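### 3.2 Husbandry, and how we got the frogs to breed at all

I should say at the start of this section that I'm a keeper first and a writer of papers a long way second, so if you want the hormone assays you'll be better served by Section 4. What I can tell you is what we did in the amphibian room at Derkach, night after night, and what the frogs seemed to make of it.

We began with 12 adult stream frogs, all from the old Boltari line, and for two seasons they gave us nothing. They ate well, they called a bit in the evenings, and the females got nice and round and then quietly slimmed down again without laying. I tried all the usual tricks (more leaf litter, less leaf litter, different crickets) and kept very tidy notes on how none of it worked. Ritva Rantala had seen the same thing with a related species at Starkik, and when she came over to visit she stood in the doorway for a minute and asked why the room was so warm. I'd thought it was lovely in there! She thought it was a holiday resort, and that animals from a cold creek were never going to get going without a proper winter.

So we gave them one. Starting in June we brought the water down a little at a time until it sat at 10 degrees, and we held it there for the whole cool period. Feeding was cut right back. The lights went to short days, with a slow fade at each end so the frogs weren't being plunged into darkness while they were halfway across the tank (they hate that, and go bolting into the glass). I'll admit I didn't enjoy it much. You get used to seeing your animals out and about, and for weeks all I saw were noses under the bark.

The warm-up was quicker than the cool-down, and we paired it with rain. Our misting gear is the Flovia system, which I've grown quite fond of - it's noisy, but you can set each bank of tanks separately and it doesn't clog if you flush it properly. We ran heavy showers after dusk and left the filters turned up to get a decent current going over the stones. The males started calling on the second wet night. I'd gone home by then, so I only know from the recorder, and I've listened to that file more times than I'd care to put in print.

![]() 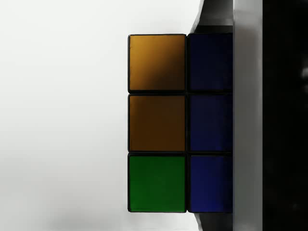
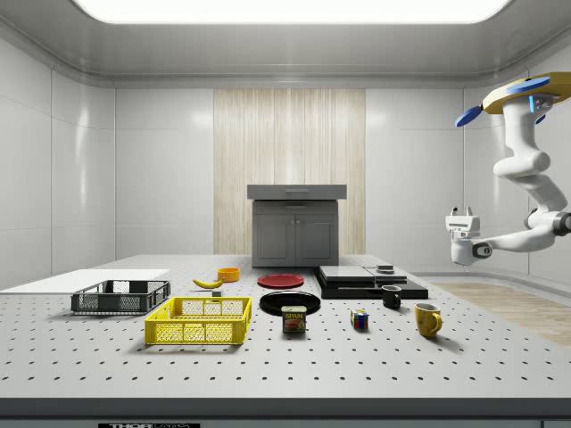 **Figure 3.** Computer-rendered views: close-up of coloured cube stickers (first) and a white-walled room with a grey cabinet and a perforated table (second).

Eggs turned up under the flat stones at the back, stuck to the undersides in a single layer. We'd been looking in the wrong place, poking about in the plants at the front where they're easiest to see, and the first clutch might well have been sitting there for a day or two before anyone lifted the right rock. After that we checked each morning with a mirror on a stick, which bothers the parents far less than moving the furniture.

Across the season we ended up with 600 tadpoles, and that's the figure used in the growth analysis further on. I'd love to say we had a plan for that many. We had a plan for one modest clutch, a shelf of rearing tubs and a bag of powdered greens, and within a fortnight I was washing out every container in the building that would hold water. Animals from different clutches were kept apart the whole way through, even when it would've been a great deal easier to lump them together, and I'm glad we stuck to that now the paternity work is being done.

Water changes were done daily, a third of the volume at a time, with aged water matched to the tub. We did try every second day in a few of the tubs. Those tadpoles grew more slowly and looked a bit grubby, so they went back on the daily routine and have been left out of the comparison. Food was offered in the morning and again late in the afternoon, with leftovers siphoned out before dark.

The trickiest stretch was the end, when the front legs pop through and the animals stop eating for a bit. They'll drown in water they've been swimming in happily for months if there's nowhere to haul out. We tilted the tubs so one end was barely damp, and put in wet moss and a scrap of bark for them to climb. Froglets were moved on to small planted boxes once the tail was down to a stub. Springtails came first, then the tiniest crickets we could breed - and on that point I'd urge anyone trying this to get their springtail cultures going well before they think they'll need them. I started mine too late and spent a slightly frantic week begging spare cultures off every keeper I knew.

One last note on the adults. They went through a second cool period the following year with the same settings, and the females laid again, though the clutches were smaller and spaced further apart. We don't know yet whether that's age, the shorter gap between seasons or simply how these frogs do things in the wild, where hardly anyone has watched them through a full year. The second-year clutches are treated separately in Section 5.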